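Planning and budgeting a desktop disassembly cell

Scope

The procedure below covers the purchase planning for a bench cell in which a robot arm works on end-of-life desktop computers. It starts when the decision to build a cell has been taken and stops when the first orders go out. Controller programming and safety assessment have their own pages.

The cell used for reference is the one at Botdale. Prices are left out except where a figure affects the method. They go out of date quickly, and your supplier will quote differently anyway.

Step 1. Fix the list of target machines

Write down which computers the cell has to accept, by chassis type. Do this before looking at any arm. Our first budget was drawn up from the arm catalogue backwards and had to be redone in September, when it became clear that the tower cases in the incoming stock were deeper than the sample unit used for the reach calculation.

For each chassis type record:

Outer length, width and height, with the case lying on its side
Depth from the open side to the motherboard
Which parts are to be removed, in order
How each part is held (screw, clip, lever, latch, adhesive)
Whether a cable has to be released first

The last two entries drive most of the tooling cost. A part held by a clip and a part held by two screws may weigh the same and sit side by side, but they belong to different lines of the budget.

Step 2. Work out reach and clearance

Place the case on its side at the position it will have on the table. Measure from the intended arm base to the far corner of the case, then add the length of the gripper with its fingers and cable exit. Compare the result with the working reach of the arm and leave a margin for wrist angles. The catalogue reach is measured with the arm stretched out, a pose in which it can do very little inside a case.

Check vertical clearance separately. The gripper has to enter past the drive cages and the edge of the chassis, then turn. A long finger bracket helps with depth and costs you width.

Step 3. Budget for sensing at close range

Decide early whether the cell needs a camera at the wrist as well as one beside the table. Both were bought at Botdale, on separate order lines.

The overview camera locates the case and the large assemblies. The wrist camera deals with edges, fins, connectors and small parts on the board. Bare metal causes it the most trouble. Glare can hide the edge the software is looking for, and the position of the glare changes with the wrist. 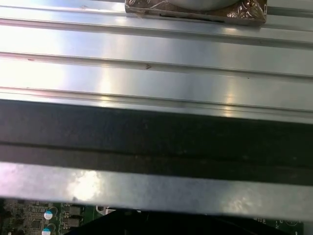 Ridged metal at close range, with glare strongest on the left. Circuit board along the bottom.

Put the following under sensing, even if each item looks minor:

Diffuse lighting for the table, dimmable
A spare wrist camera of the same model
Spare cable for the wrist camera, cut to full arm length plus slack
Calibration target
Time for recalibration after each change of fingers

Do not take the lighting from the general building budget. It will be specified for people working at desks and will be mounted in the wrong place.

Step 4. Choose the gripper and fingers

Treat the gripper body and the fingers as separate purchases. The body is ordered once. Fingers wear, bend and get redesigned, and should be planned as a consumable. For the first year we allowed 3,000 for fingers, brackets and fixture parts together, in the same currency as the rest of the sheet, and have had no reason to change the allowance.

Ask the supplier for the following in writing:

Stroke and force at the fingertip, with your finger length
Mass of gripper, bracket and camera combined
Cable exit direction
Delivery time for a replacement body

Subtract the combined mass from the arm's rated payload. What remains has to lift the heaviest part on your list from Step 1. In most desktops this is the power supply, and it has to be lifted from a poor angle.

Step 5. Table and fixtures

A slotted aluminium table is worth its price if the fixtures are going to move, and in the first months they will. Specify the slot size on the order. Two of our quotations, from Bindell and from Skerov, were for different slots, and the clamps already in stock fitted only one of them.

Fixtures should be budgeted in two groups. The first locates the case. The second receives the parts that come out, or holds them for a further operation. A flat plate with interchangeable holders is cheaper over a year than a set of single-purpose trays. Reserve table area for this plate at the drawing stage; it needs to be inside the arm's reach and outside the sweep of the elbow.
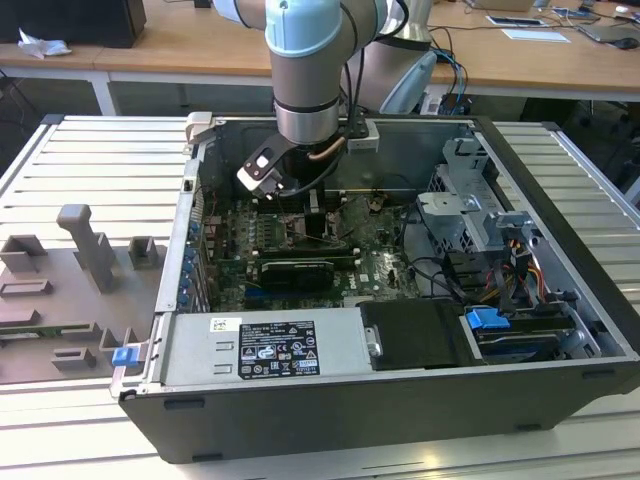 Hryhorii Tymoshchuk, on reading this section in draft, asked that cable management be given its own budget line and not be left under sundries. In his view the sleeving, clips and strain relief for one arm already justify it, and with a second arm at the same table the planning hours cost more than the material.

The request has been adopted. Enter cable management as a line of its own, with hours and material shown separately.

Step 6. Assemble the sheet

Use one row per item and these columns:

Item
Supplier
Unit price
Quantity
Delivery time in weeks
Depends on (row number)
One-off or recurring

The "depends on" column prevents the commonest ordering fault, in which fingers arrive before the gripper flange has been confirmed. Our flange adapter cost 301 and held up everything behind it for 3 weeks.

Keep recurring items on the same sheet as the one-off items and total them separately. Fingers, replacement cables and recalibration hours are recurring. Software licences may be either, so read the terms.

Step 7. Order

Place the orders in this sequence: arm and controller, table, gripper body, cameras and lighting, first set of fingers, fixtures. Leave the fixtures until a real case has been set on the real table and measured again. Send the measurements from Step 1 with the fixture order and keep a copy with the budget sheet.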